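3 min read

Is the Momeck pick-and-place kit worth it for a small teaching workshop?

turance_tinkerer

Hi all! I run a little evening workshop (adults mostly, a few teenagers who are better than the adults) and I'm trying to decide whether to keep the Momeck kit I've got on a trial until the end of June. Full price is $3412 with the Sistum software license for the first year, and the extra gripper fingers are another $577, so for us this is a big purchase and I'd love to hear from people who have lived with one.

What I like so far: setup was easy, the arm moves smoothly, and the lesson plans are good. We've been doing the "floor grid" lessons, where you lay out blue tape in big squares, put a cup somewhere in the grid and have the arm go find it and pick it up. Everybody loves it. I laid my tape by eye and it wobbles a bit, but the software wants you to tap the corners on the screen anyway, so I figured that was fine.

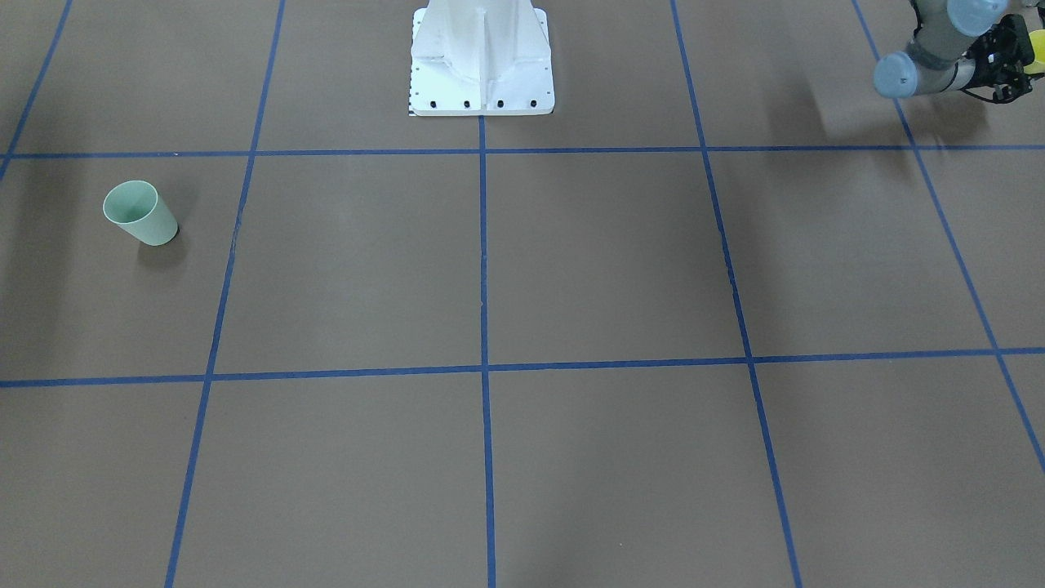 My trouble is with cups on their side. Standing up, no problem at all, it grabs them from pretty much any square it can reach. Tipped over, it either goes for the rim and pushes the cup along the floor, or it just hangs there with the arm up and Sistum says "no grasp found." I gave it 20 tries last night with the cup lying down and got 3 good pickups. The sales page says it handles "everyday objects in any position," so am I doing something wrong or is that just sales talk? Also – does anybody know if the pricier fingers help with this?

gridlock_gary

Bit of both, I'd say. I've had mine for over a year and tipped cups were terrible for me too until I did the corners over again. Don't trust the tape if you laid it by eye! Go into the setup screen, delete the grid, and then bring the gripper down to each corner by hand and save the point there instead of tapping it on the screen. It takes ages and your back will hate you, but the arm stops landing short.

The other thing is which way the cup is pointing. With the stock fingers it wants to close across the body of the cup, near the closed end, and if you leave the grasp setting on "auto" it seems to go for the rim every time. Switch it to "side" for that lesson. I also slow the last bit of the approach way down, because a plastic cup weighs nothing and the tiniest nudge sends it rolling.

I wouldn't buy the extra fingers yet. I have them, and they're nicer on boxes and the little foam blocks, but on cups I can't tell the difference. Spend the money on a second emergency stop button if you've got teenagers in there.

As for keeping it, I would. The lessons are the best part and support answers the phone.

plainoldpete

we sent ours back. arm was fine, but the license renewal put us off. ask what year two costs before you sign anything

no_slack_nell

I'll second the part about saving the corners by hand, that fixed most of my misses. But I'd look at the Sowerby kit too before your trial runs out. It's slower and kind of ugly, and the lesson plans are thin (ours came as one long PDF with half the pages sideways), but the software is yours once you've paid for it and you can set your own grasp points. I drew one in for a cup lying down and it's been good enough for a class.

If your students mainly follow the lessons, stay with Momeck. Mine like to poke around in the settings and break things, and Sistum locks a lot of that away unless you have the instructor login – which you should ask for, by the way, they don't mention it in the trial email.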